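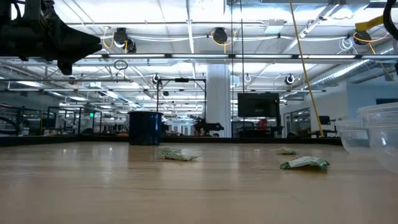
What is the best way to store old photographic negatives at home?

Put each strip in its own archival sleeve, stand the sleeves upright in a box, and keep the box in a cool, dry cupboard inside the house. The shed, the garage and the roof space all get too hot in summer and too damp in winter.

Wash and dry your hands before you start, or wear clean cotton gloves. Hold negatives by the edges. Blow dust off with a rubber bulb blower. Canned air can spit liquid, and a tissue will scratch the emulsion.

Throw out the old glassine envelopes once you have copied down anything written on them. Use pencil on the new sleeves and write before the negative goes in. Polyester and polypropylene are both fine. Avoid PVC, the soft plastic with a strong smell.

I use Mernix sleeves for 35 mm and a Cillo card box for the larger sizes. One box holds 129 sleeves if you don't pack it tight.

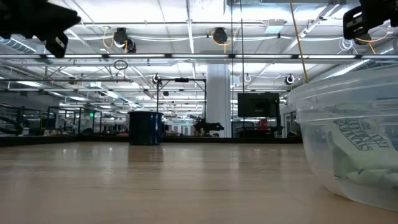

If a strip has curled, don't flatten it by force. Leave it in its sleeve under a heavy book for a week or two and check it again. Strips that are stuck together are a job for a conservator.

Smell each packet as you open it. A vinegar smell means the acetate base is breaking down, and those negatives should be kept well away from the others and scanned first. Mine went into a separate tin on another shelf.

Infrared negatives are stored the same way once they have been processed. Unexposed infrared film is different. Keep it in the fridge in its sealed can and load it in complete darkness.

For scanning, 3000 dpi is plenty for 35 mm. Large format sheets can be done at 1000. Name the files to match the numbers on the sleeves, and keep a second copy of the scans at someone else's house.

I go through the boxes every October and replace any split sleeves.

Last updated August 27, 2019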